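Evening Facilities Assistant (part-time)
Kildale Community Arts Center

Kildale is hiring an evening facilities assistant for the main building and the Kwok Annex. The position is part-time, 2 evening shifts a week to start, with more hours available from April through the end of the summer program. The assistant works alone for part of each shift and with the front desk until closing.

What you will do

Open studios for evening classes and check that each room matches the setup sheet. Move tables, chairs and easels between rooms. Wipe down sinks and counters after ceramics and printmaking. Take out trash and recycling. Walk the building at closing, check windows, turn off kilns that are listed as finished, and set the alarm. Supplies come from Fastix, and you will sign for deliveries that arrive after 5 p.m. and put them away in the basement storeroom.

The annex takes more time than its size suggests. It has one staircase, no elevator, and light-colored surfaces that show every scuff. Floors there are dust mopped each shift and damp mopped once a week with the cleaner kept in the hall closet. Please do not use the ceramics mop in the annex.

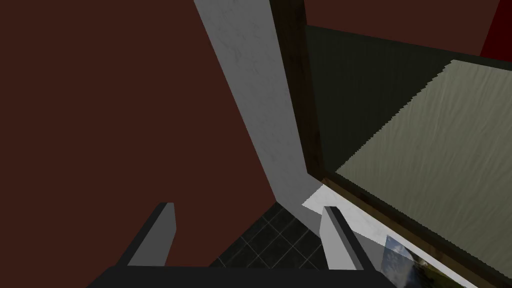
Once the last class is out, the annex takes an hour to close if the room setups are simple, and according to one of the current assistants even that is optimistic in the winter, when people track in salt and the entry has to be mopped twice. The same assistant asked us to mention that the work is quiet, that you can listen to music after the front desk leaves, and that good shoes matter more than anything else on the list below.

What we are looking for

You should be able to lift 50 pounds and climb stairs several times a shift. You need to be reliable about closing time. Experience in cleaning, building maintenance or event setup is helpful, but we will train you. A driver's license is not required. The Skorkarholm bus stops across the street and runs until 11 p.m.

Pay and schedule

Shifts run from 4:30 p.m. to 10 p.m. Training is paid at the full rate and takes place over your first four shifts. After training you will receive a set of keys and an $80 shoe allowance, paid once a year. Staff may take one free class per term if there is space. Materials fees still apply.

How to apply

Send a short letter and the names of two references to the facilities office, 840 Kildale Road, or leave them at the front desk in an envelope marked Evening Assistant. A resume is fine but not required. Tell us which evenings you cannot work. Applications are read as they come in, and we hope to have someone trained before the spring term begins.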